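Chapter 6
Working Rules for Household Manipulation

Opening text

In the first five chapters we treated the robot as a machine with limits: force, speed, reach. From this chapter we treat it as something that works in a room which was built for people. The rules are different here. A factory cell has a fence and a door with an interlock. A laundry corner has a washer, a stool, a wall that stands too close, and a person who may walk in with a coffee at any time of day.

We use one task through the whole chapter, the transfer of clothes between a basket and a front-loading washer. It looks simple, and for this reason it is a good task for learning to write rules. Rochelle McPhee, who taught this course before me, gave her students the same task and asked for one page of rules. The first page was always too general – "the robot shall be safe" is a wish and cannot be tested.

6.1 The start condition

Every run begins from a written start condition. It names the state of the door, the place of the basket and the posture of both arms. The operator checks these points against the sheet and signs it before the arms are enabled.
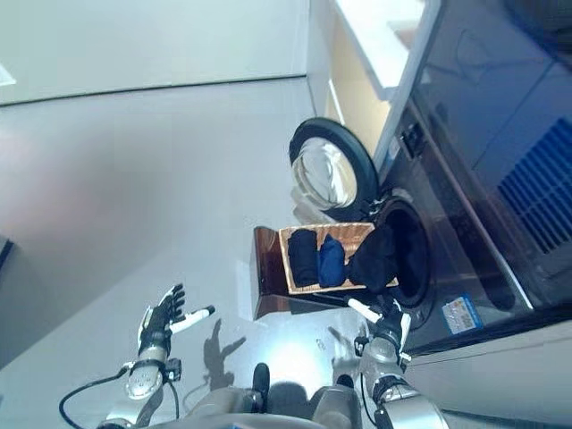 Who may change the start condition?
Only the person who signed the task sheet. An operator who finds a difference stops, notes it and asks for a new sheet.

In the Bonduvell course notes, which we follow for terms, the door, the drum opening and the basket rim are called contact zones. For each contact zone the sheet gives a permitted speed and a permitted force. Our student sheets use 30 newtons for the basket rim. This value is for exercises and should be set again for each real machine, after measurement.
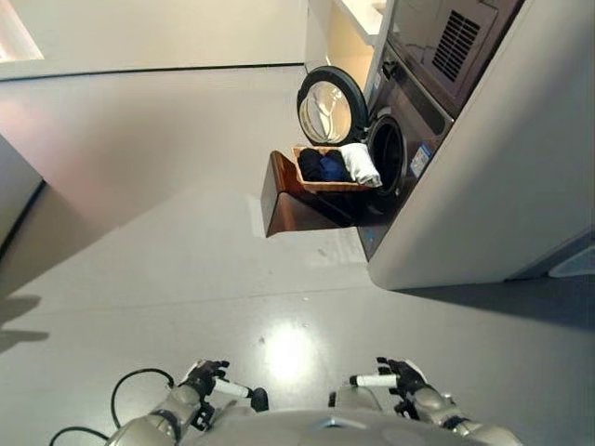 Figure 6.2 Basket on a low stool in front of the open washer, both hands clear of the load.

6.2 Holding and moving the container

A container with a load inside is harder to judge than a rigid part. The load can shift, and cloth which hangs over the rim can catch on something. The rule is therefore written for the container and the load together. The reference run in our exercises has 492 recorded steps, and students must mark each step where the hand and the container are in contact. 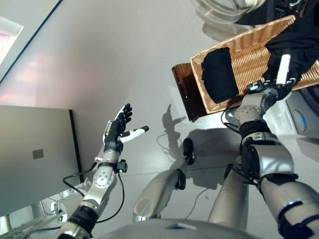 What should the robot do when the grip force drops during a move?
It stops the arm, keeps the hand closed at its present position and waits for the operator. It does not try a second grip by itself.

Signe Zoëga proposed a useful addition to this rule, and I have kept it in the chapter. After any stop longer than 600 milliseconds, the run is recorded as interrupted, also when the work continues well afterwards. Students sometimes find this too strict. But an interrupted run tells us more about a rule than a clean one, and we lose it if it is stored under the wrong name.

Cables and stools belong in the rules too. Before a robot with legs takes a step, the place for each foot must be checked, and so must the path of the arms above it.

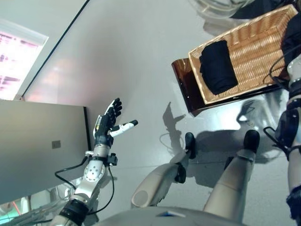

6.3 Terms used in this chapter

Contact zone: a surface which the robot is allowed to touch during the task, with its own speed and force.

Start condition: the written state of room, load and robot before the arms are enabled.

Interrupted run: a run with at least one stop over the time limit. The exercises on page 185 use all three terms.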